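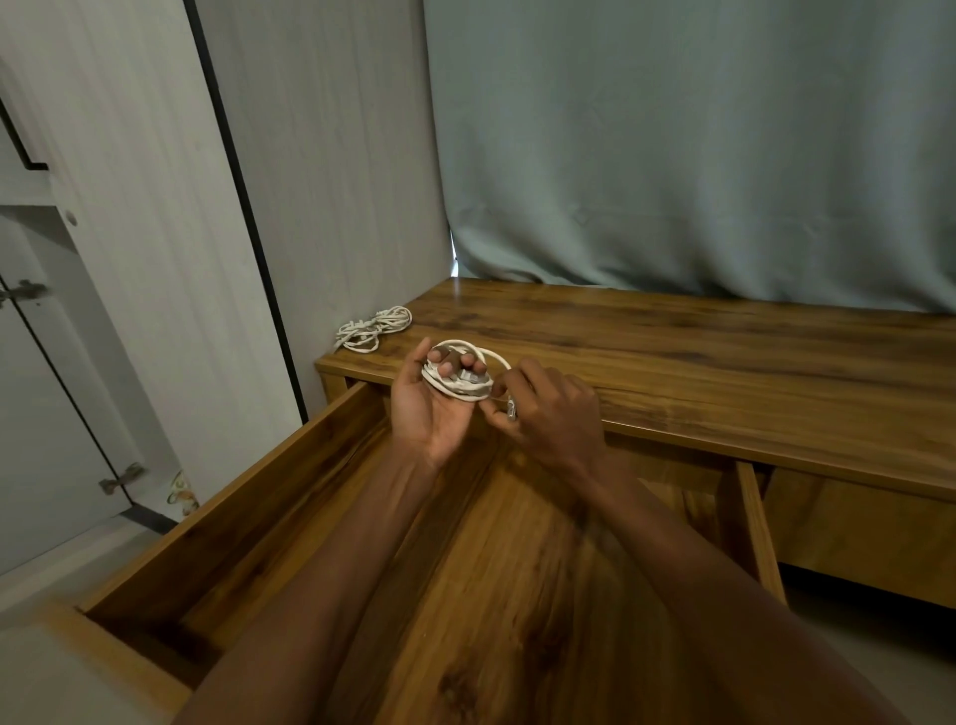
Step 1: Write down the job before you look at a single arm

I spent most of December pricing robots for our little workshop at Toltbridge, and I did it backwards! I fell for the Janix arm first and only then asked what it was supposed to do. So start with the chore. Ours is coiling cables and putting them away in a drawer, and I wrote it out one motion per line (gather, wrap, hold the end, lower it in).

Step 2: Price two hands, not one

Coiling a cord is a two-handed business. One hand holds the loops and the other looks after the loose end.
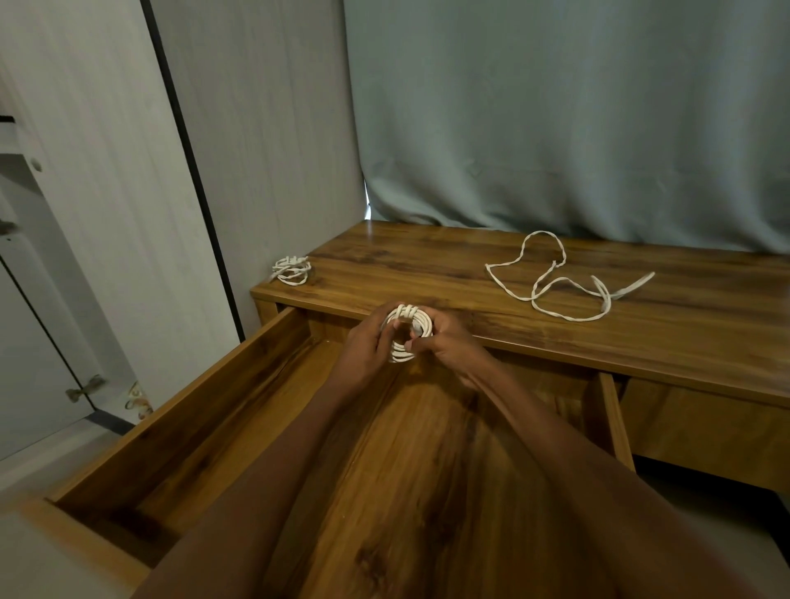 A single Irnen arm was quoted to me at $929, and I got very excited until I doubled it. That's $1,838 for the pair with their small bundle discount, before anything to bolt them to. Ask for the pair price right away.

Step 3: Add the boring stuff

Grippers were another $313 from Chong. I also set aside $50 for spare fingertip pads, and Mawar Tjoa, who keeps our books, wants that line in every budget from now on.

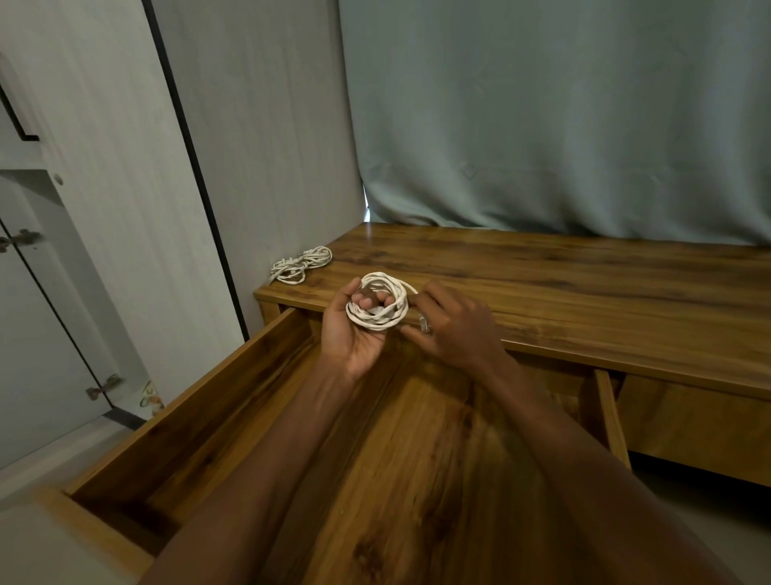
Coiling a white cable over the open drawer, both hands busy.

Step 4: Sit on it until Tuesday

Then read your list again and cross out whatever you added just for fun. I lost a very nice touchscreen that way.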